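# What Is a Protest?

Sometimes people think a rule is unfair, or that their leaders have made a bad choice. One way to say so is to gather in public with other people who agree. This is called a protest, or a demonstration.
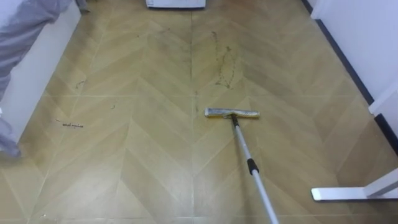 ## Why do people protest?

A protest shows leaders how many people care about something. One letter is easy to miss. A full town square is harder to miss.

In January, the town council of Burnthorpe voted to close the library on weekends. A student named Mal-soon Kwak wrote a petition — a letter that many people sign — and 2894 people put their names on it. Later, 632 of them marched to the town hall.

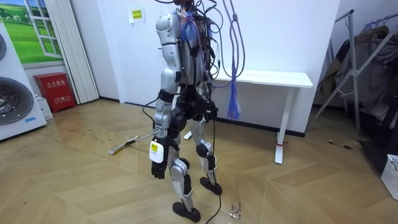
## Is it allowed?

That depends on where you live. In many countries the law protects peaceful protest. Peaceful means that people do not hurt anyone or break things. There may still be some rules. Marchers might need a permit, which is a paper from the city that says they can use the street.

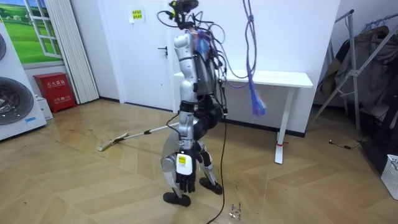

In other countries, people can be arrested just for holding a sign. Some protesters there have held up blank sheets of paper. Everyone knew what they meant, even with no words on the page.

## What happens next?

Leaders may change the rule, change part of it, or do nothing. In Burnthorpe, the council talked for 37 days and then voted to open the library on Saturdays. It stayed closed on Sundays. Some marchers were pleased and some were not. 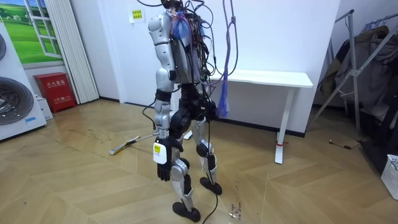
Not everyone agrees with every protest. Another group of 165 people in Burnthorpe signed a letter saying the town should save the money. They had the same right to speak.

## Words to know

- **Petition:** a written request signed by many people
- **Permit:** a paper that gives permission
- **Council:** a group elected to run a town
- **Human rights:** freedoms that belong to every person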